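그리퍼 수집 세션 점검표 (동아리 공용, 12월 판)
작성자 코멘트 포함해서 올립니다

다들 시험 준비하느라 바쁜 거 아는데, 그래도 세션 들어가기 전에 이것만은 한 번씩 훑어 주세요! 지난 학기에 쓰던 점검표는 바퀴 달린 로봇 기준이라 배터리 커넥터니 비상정지 버튼이니 하는 항목이 절반이었거든요. 손에 들고 쓰는 그리퍼로 바꾸고 나서는 맞는 게 하나도 없어서 제가 새로 썼습니다. 옛날 파일은 Drenex 폴더에 그대로 있으니까 바퀴 팀은 그거 쓰시면 돼요.

표시는 이렇게 했어요.
O = 이상 없음
△ = 쓸 수는 있는데 메모 읽을 것
X = 고치기 전까지 사용 금지

이번 과제는 "바구니 정리"입니다. 작은 액세서리를 집어서 바구니에 넣거나 꺼내는 거고, 두 손 다 씁니다. 과제 이름은 Lellia로 통일했어요. (제출 폴더에 lelia, Lella 다 섞여 있던데 제발 L 두 개요...)

1. 작업면

1-1. 천이 팽팽하게 펴져 있는가: △
플리스 담요는 푹신해서 물건이 잘 안 굴러가는 건 좋은데, 패드로 누르면 천까지 같이 집히기 쉬워요. 집기 전에 손바닥으로 한 번 쓸어 주세요. 완벽하게 펼 필요는 없고 큰 주름만 없으면 됩니다.

1-2. 바구니가 두 손 모두 닿는 거리에 있는가: O
팔을 쭉 뻗어야 닿으면 너무 먼 거예요. 어깨 아픕니다. 진짜로요.

1-3. 침대 주변 바닥에 가방이나 케이블이 없는가: O
옆으로 한 발 옮기다가 발이 걸리는 게 제일 무서워요. 그리퍼 두 개 들고 있으면 손으로 못 짚잖아요.

1-4. 음료가 작업면에서 떨어져 있는가: O
커피는 책상 쪽에. 예외 없음.

2. 그리퍼 본체

2-1. 손가락 나사가 풀린 곳이 없는가: O
육각 나사는 손으로 돌려 보고, 움직이면 렌치로 조이세요. 너무 세게 조이면 플라스틱 쪽이 먹으니까 살살. 저는 테이크 20개마다 한 번씩 봅니다.

2-2. 파란 패드가 들뜨거나 찢어지지 않았는가: O
패드 골 사이에 담요 보풀이 껴요. 처음엔 패드가 닳아서 미끄러지는 줄 알고 새 걸로 갈았는데, 칫솔로 털었더니 멀쩡하더라고요(아까운 새 패드...). 그러니까 갈기 전에 먼저 털기!

2-3. 양쪽 패드가 서로 마주 보는가: O
눈으로 봐서 한쪽이 비스듬하면 X 주세요. 얇은 체인은 바로 빠집니다.

2-4. 링크가 걸림 없이 열리고 닫히는가: △
열었다 닫았다 10번. 제 왼손 쪽은 끝까지 열 때 살짝 뻑뻑한 느낌이 있어요. 쓰는 데는 지장 없어서 △로 뒀고, 다음에 쓰는 분도 비슷하면 밑에 적어 주세요. 손가락 낄 수 있으니까 이거 할 때는 링크 사이에 손 넣지 말기.

2-5. 손잡이를 편하게 쥘 수 있는가: O
손이 작은 분들은 소매를 걷는 게 나아요. 긴 소매가 손잡이 쪽으로 자꾸 내려옵니다.

3. 물건 (여기가 제일 길어요)

3-1. 물건끼리 엉켜 있지 않은가: △
은색 체인이 문제예요. 바구니 안에 넣어 두면 자기들끼리 뭉칩니다. 하나만 집으려고 했는데 줄줄이 딸려 오면 그 테이크는 버리지 말고 태그만 "tangle"로 달아 주세요. Asen 쪽 라벨 규칙에 있는 태그예요.

3-2. 끈 종류의 끝이 정리되어 있는가: △
빨간 매듭 팔찌는 끝이 길어서 링크에 감길 수 있어요. 감기면 당기지 말고 그리퍼부터 내려놓고 손으로 푸세요. 당기면 끈이 더 파고들어요. 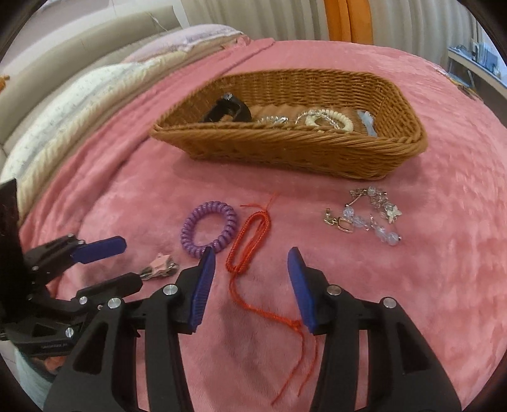

항목 3-2. 빨간 끈 팔찌와 열린 손가락 위치

팔찌는 패드 사이로 들어왔을 때 고리 부분을 먼저 물어야 하고, 늘어진 끝은 그냥 두는 게 낫습니다. 끝을 물면 고리가 덜렁거리다가 바구니 테두리에 걸려요. 이건 제가 5번 연속으로 해 봐서 압니다, 하하.

3-3. 뾰족한 물건이 따로 관리되는가: O
작은 금색 귀걸이랑 더 작은 은색 귀걸이가 있어요. 구슬 달린 팔찌 옆에 있으면 묻혀서 안 보이니까 시작 전에 위치를 꼭 소리 내서 확인해 주세요. 담요에서 귀걸이 찾겠다고 손바닥으로 쓸면 찔립니다. (1-1에서 쓸라고 한 건 물건 올리기 전 얘기예요!)

3-4. 깨질 수 있는 물건이 있는가: O
진주 느낌 나는 팔찌랑 연한 하늘색 반투명한 것은 힘 조절해서 집기. 세게 물 필요 없어요, 닿고 나서 아주 조금만 더.

3-5. 물건 사진을 세션 전에 찍어 두었는가: X
이건 제가 까먹었어요. 죄송합니다. 다음 사람은 꼭 찍으세요. 끝나고 뭐가 없어졌는지 알 방법이 없어요.

3-6. 개인 물건은 이름을 적어 냈는가: O
빌려주신 분들 감사해요. 아끼는 거, 비싼 거는 가져오지 마세요. 떨어뜨릴 일이 생깁니다.

4. 두 사람 또는 두 손 작업

4-1. 두 그리퍼가 같은 물건으로 동시에 들어가지 않는가: △
손가락끼리 부딪치면 패드 모서리가 제일 먼저 상해요. 한쪽이 들어가면 다른 쪽은 벌린 채로 기다리기. "왼쪽 간다" "오른쪽 간다" 말로 하면 웃기지만 효과 좋아요.

4-2. 줄을 사이에 두고 당기지 않는가: O
보라색 스프링 줄은 늘어났다가 튀어요! 한쪽만 물고 옮기기. 양쪽에서 잡고 늘리는 장난은 재밌는 거 알지만 금지입니다.

4-3. 표시등을 확인했는가: O
시작하기 전에 초록 불부터 보고, 꺼져 있으면 그 테이크는 시작하지 말고 연결을 다시 해 보세요. 테이크 다 끝나고 보는 건 의미가 없어요. 저희 조가 그렇게 한 시간 날린 적 있습니다.

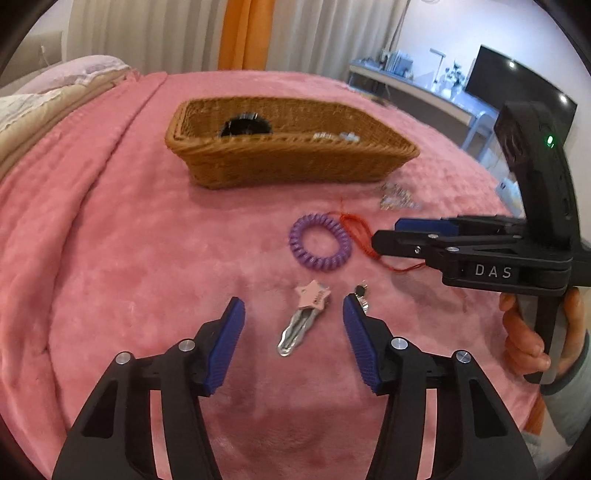

Emiliano Salinas
조작팀 안전 담당 / 점검표 관리

열쇠는 따로 한마디 적을게요. 열쇠 묶음은 액세서리보다 무겁고 미끄러워서 같은 힘으로 물면 들다가 빠져요. 별 모양 태그가 달린 건 태그 쪽이 넓어서 패드에 잘 붙는데, 그러면 열쇠가 밑에서 흔들리니까 바구니 위로 올릴 때 천천히. 바구니 안에 놓을 때도 높은 데서 떨어뜨리지 말고 바닥에 닿은 다음에 손가락을 여세요. 열쇠가 진주 느낌 팔찌 위로 떨어지면 3-4가 바로 X 됩니다.

그리고 열쇠는 실제로 쓰는 열쇠 말고 안 쓰는 걸로만 받아요. 세션 끝나고 집에 못 들어가는 사람 생기면 곤란하잖아요.

5. 쉬는 시간

5-1. 손목 쉬었는가: △
그리퍼가 별로 안 무거운 것 같아도 계속 들고 있으면 손목이 와요. 20분 하고 5분 쉬는 걸로 정했는데 다들 "하나만 더"를 너무 많이 해요. 저도요. 쉬는 시간 알람은 기록 맡은 사람이 울리는 걸로 바꿉시다.

5-2. 그리퍼를 내려놓을 때 어디에 두는가: O
담요 위에 눕혀 두면 보풀이 들어가요. 책상 위에 눕혀 두기. 세워 두지 마세요, 넘어가요.

5-3. 손이 저리면 바로 말했는가: O
참는다고 점수 더 안 줍니다.

6. 끝난 다음

6-1. 물건 개수가 시작할 때와 같은가: X
3-5 때문에 확인을 못 했어요. 작은 링 같은 건 담요 주름에 숨으니까 담요를 털기 전에 반드시 눈으로 한 번 보세요. 털고 나면 침대 뒤로 갑니다.

6-2. 패드 청소: O
칫솔로 털고, 끈적하면 물티슈. 알코올은 쓰지 말아 주세요, 저희가 시험을 안 해 봤어요.

6-3. 파일 옮기기: O
목표 80개 기준으로 폴더가 나뉘어 있어요. 중간에 끊긴 테이크도 지우지 말고 같은 데 넣고 이름 뒤에 cut만 붙이기.

6-4. 장비 반납: O
Ní Mhurchú 상자에 넣고 뚜껑 닫기 전에 렌치가 있는지 꼭 보세요. 렌치 또 없어지면 이번엔 진짜 제 돈으로 안 삽니다.

고칠 것 정리
3-5 물건 사진: 다음 세션 시작 전에 무조건. 담당은 저.
2-4 왼쪽 뻑뻑함: 열어 보지 말고 일단 기록만. 더 심해지면 X로 바꾸고 저한테 메시지 주세요.
4-1 말로 신호하기: 다음 세션부터 전원.
5-1 알람: 기록 담당에게 넘김.

빠진 항목 있으면 댓글로 달아 주세요. 특히 왼손잡이인 분들! 제가 오른손잡이라 2-5는 좀 대충 썼을 수도 있어요. 다음 판 올릴 때 같이 넣을게요.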